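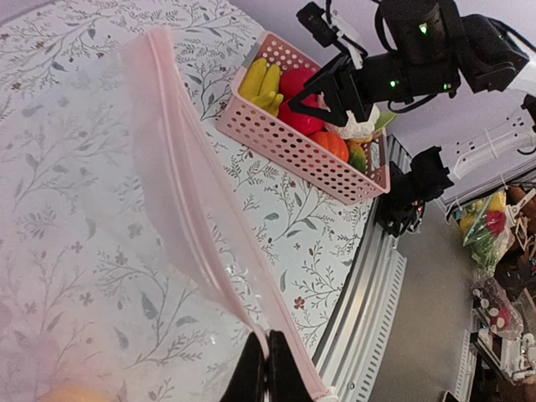 1/ ok toy rotation day. play food is first bc it's been all over the house since summer and I keep stepping on the pumpkin

2/ sorting system, such as it is: pink basket = stays out. zip bag = goes up in the closet till we miss it. some 12 pieces at a time is plenty imo

3/ the basket with the little holes is a cheap one btw, people asked. wipes clean, crumbs fall right thru. which means crumbs on the tablecloth but whatever 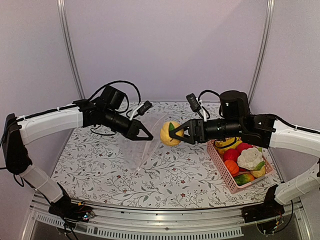

4/ Kirsten Ross says keep only the veg they can name. we'd be down to bananas and pumpkin lol

5/ bags: get see-thru ones. had solid ones in September last year and opened all 4 looking for one tomato. never agian

bananas, and a little yellow guy in the bag

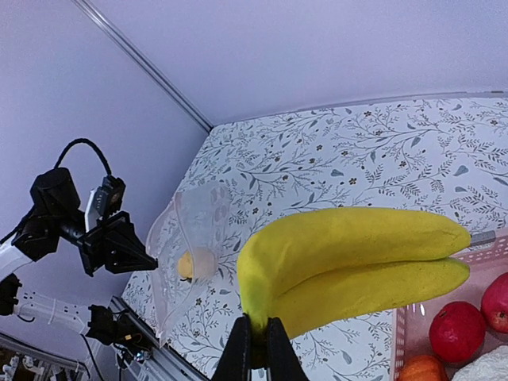
6/ don't overfill or the zipper goes. squeeze the air out, lay flat on the shelf

7/ tea set next. pray for me. half the saucers are at Helmi's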